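Search this notebook
Search
Print | E-mail this entry

October, bench 2, started 8:40 a.m.
Topic: staling of green tea in opened pouches, water activity and color

Carried over from the last entry: the Lesten samples went back in the cabinet at the end of the first round and the humidity log has a gap in it overnight. The gap is in the log only. The salt solution was still a slurry with solid on the bottom this morning, so I am treating the chamber as having held.

Reminder of what we are trying to settle. Anitha Warrier wants a number for how long an opened pouch of leaf stays inside spec on a kitchen shelf. The spec she gave is water activity no higher than 0.40 and no visible drift in liquor color against a sealed control. Roscoe Castellanos thinks the color limit will be reached first. I think moisture will get there first in anything stored above 50 percent relative humidity. The first round could not separate the two, the sampling interval was too long.

Second round setup:

Leaf is one lot, pan-fired, broken up by hand and mixed in the big steel bowl before splitting. 17 portions. Nine go in film pouches with the top torn open, four in pouches folded over and clipped, four stay heat-sealed as controls. Chamber at 26 C. Salt is magnesium nitrate, fresh batch, made up with excess solid.

Weighed each pouch empty, then filled, on the Kordestani balance. Balance drifted in the third decimal until the draft shield was closed properly. First two weights redone.

Water activity meter calibrated on two standards. The low standard read 0.004 high. Entered as an offset, not adjusted.

Brewing for color: 2 g leaf, 100 mL water at 80 C, three minutes, strained through the fine mesh, cooled to room temperature in a covered beaker, read at 420 nm in the 1 cm cell. Use the same kettle every time. The old one at the sink leaves scale in the water and the scale pulls the liquor yellow. We lost half a morning to that in the spring.
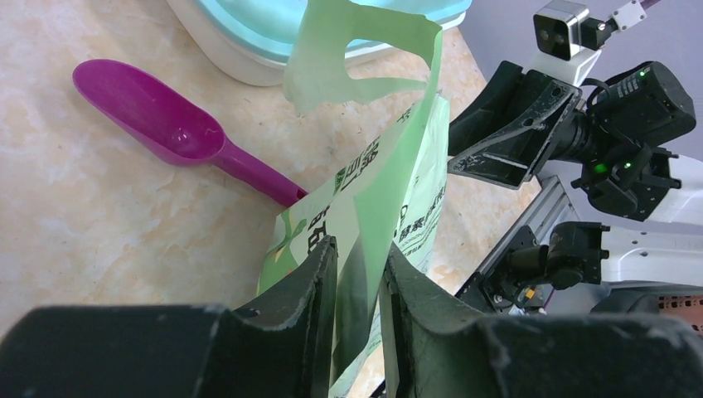

Does a torn-open pouch take up moisture faster than one that is folded over and clipped? Faster, by a wide margin in the first day, after which the two curves run closer together as the leaf in the open one nears equilibrium with the chamber.

That is from the first-round data and from the pilot, and I would not put a ratio on it yet. The clip matters more than the fold. Two of the folded pouches in the pilot had the clip set at an angle and tracked the open ones almost exactly.

Pulled the first set at 11:15. Water activity in the open pouches has moved off the starting value, controls have not. Color readings are all inside the noise of the instrument. Nothing to conclude from a single pull.

Notes on technique, mostly for Roscoe, who is doing the evening pulls:

Take the leaf from the middle of the pouch. The top layer reads wet compared with the rest and will make the uptake look quicker than it is. In the pilot I sampled from the top for a full day before noticing, and those points are struck through in the table.

Keep the chamber door open as short a time as you can. Recovery after a long opening was 242 seconds on the chart this morning. Short openings barely show.

The sample cup goes in the meter half full, no more. Wipe the rim. If the reading has not settled by the second beep, leave it for another cycle and write down that you did.

Do not shake the pouches to even out the leaf. It makes fines, and fines brew darker.

Problem: the Skoltholm cuvettes. Two from the new box differ from the old set by 0.006 on a water blank. Small, but the color drift we expect over the first few days is only a few times that. I have put the new box aside and marked four of the old ones with a dot on the frosted side. Use those.

Open question about headspace. The torn pouches are not all torn to the same depth, and the opening area is therefore not controlled. I could cut them square with scissors, which would be tidier and less like what people do at home. Anitha prefers them torn. Compromise for now: leave them torn, measure the width of the mouth on each with the ruler, and keep it as a column in the sheet. If the scatter in the open group turns out to follow that column, the next round gets cut pouches.

Also asked whether a tin should be in the comparison. The Grosholm tins have a friction lid and no gasket. Would need a separate chamber, no shelf space in this one. Parked.

To do
- refill desiccant in the balance case
- evening pull, 7:30 p.m. (Roscoe)
- print labels for the third set, the marker rubs off the film
- ask Anitha if the 0.40 limit applies to the mean or to the worst pouch

2 comments | 0 shares
Print | E-mail this entry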